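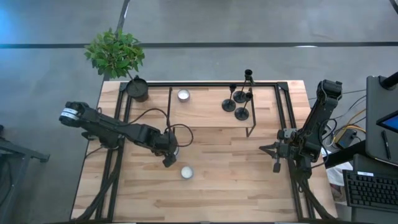 I'd been wanting to talk to Ilse Diekmann about tables ever since I read her little column on dressing a sideboard in the Stanuvine newsletter. I finally caught up with her on July 20, 2019, and we ended up talking for so long that my tea went cold twice (she drinks hers cold on purpose, so she was fine).

I started by asking what she puts down first, thinking she'd say candles.

"The plant," she said. "Always the plant! It's the only thing that's going to argue with you. A candlestick stays how you leave it. Leaves go wherever they feel like going."

She likes a thin stem with all the leafy business up top, and she likes it in a corner, with the leaves hanging out past the edge. I told her I'd have put it in the middle, and she made a face.

"Then you can't see who you're talking to. I did that for years at Amell, back when I was dressing their front window, and people kept leaning sideways to look at each other through the leaves. Corners, please."

The pot has to be plain. Ilse has a whole speech about pots, which I'll spare you, but the short version is that she picks black when the holders are black and stops thinking about it. She used to own 38 planters and is down to a shelf's worth. The rest went in a yard sale in March, and she says she misses one of them.

We moved on to candlesticks, and this is where she got properly excited. She's very fond of slim black metal ones with a flat round base and a small cup at the top, in different heights, all bunched together.

"People spread them out like fence posts," she said. "I want them crowded. Tallest at the back, and then you push the others in until it feels a bit rude. If the bases nearly bump, good." 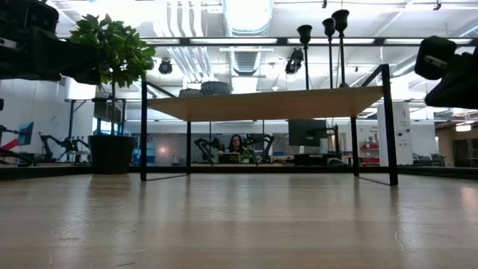

And then there's the question of what to stand next to them. She's a big believer in having one small raised thing on a table — a stand, a riser, a footstool if that's what you've got — with thin legs so you can see the wood underneath. Hers came from Janssen and cost $40, and she reckons she's used it every week for as long as she's had it.

"It doesn't need anything on it," she told me when I asked. "Everybody wants to pile stuff on right away. Leave it a minute. Look at it from the chair, look at it from the door."

What about baskets? I have far too many, so this was a selfish question. Ilse goes for gray wire mesh, a bigger one and a smaller one, and she keeps them toward the back edge.

"They're for the end of the evening," she said. "Matches, napkins, the corks, somebody's glasses. If the basket's already on the table, nothing goes missing. My sister thinks they look like office supplies. She's welcome to her opinion."

Tealights she buys in bulk, plain white ones in metal cups, and she drops them on the wood wherever there's a gap. No lining up. I asked whether she has a rule about how many and she laughed at me. The only number she'd give was 62 inches, for the board she practices on at home, and she only knows that one from having to get it up the stairs.

Her bigger point was about rooms. She's worked in pretty dining rooms, and she'd take a plain one with a concrete floor and ducts overhead any day. Pale wood looks warmer next to all that gray, she says, and you find out quickly if your arrangement is any good when there isn't any wallpaper helping.

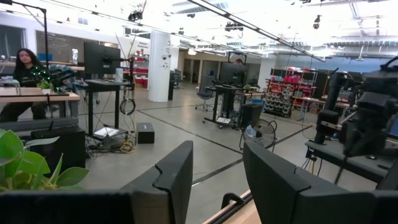
Glossy leaves up close, with the desks and the chalkboard beyond.

I asked what she'd tell someone with a bare table and not much money. She thought about it for a bit.

"Get the plant. Get two candles. Wipe the table down, and I mean really wipe it, and then live with it for a few days before you go shopping again."

She's teaching a beginners' afternoon at Drirnard later this year and I've already put my name down. I'm bringing my own baskets, and she has promised to be polite about them.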